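4. How guests read a holiday listing

When we first sat down with the owners of the rental cottages in Nandale, we expected them to talk mostly about price, and we were happily wrong. What they wanted to tell us about was wording: whether to put the pool in the title, how to describe a shared garden kindly, and how much to admit about the hill up from the bakery.

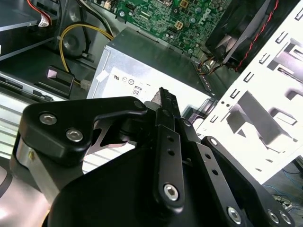 We therefore asked 90 guests to read the same 10 listings, in whatever order they liked and with as much coffee as they wanted, and to tell us which place they would book for a family week in September. Most of them went back to the sleeping arrangements again and again, and a listing that named each bedroom and its beds held their attention far longer than one that simply promised room for everybody (a phrase our readers came to distrust). The Oletti listings, which give a whole paragraph to the kitchen, were warmly received as well.

Figure 3.
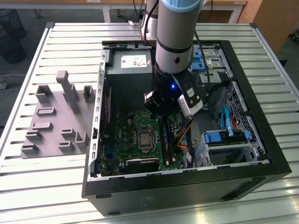 Hryhorii Hladun remarked, on reading an early draft, that guests who travel with grandparents look for stairs before they look for anything else, and that our reading sheet should have left them a place to say so. We were grateful for this and added a line on stairs and steps before the second round at Flellthorpe, where it was filled in more fully than any other line on the sheet.

The second round also let us look at review scores, which every listing shows out of 5 and which guests seem to treat as a gate to pass through before the real reading begins.
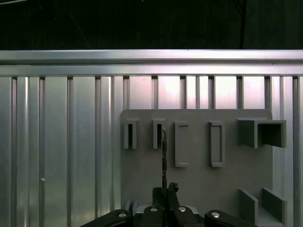

Does a longer description bring more bookings? Our readers chose long and short listings about equally often, and what they asked for in both was a clear account of the beds, the parking and the walk to the nearest shop.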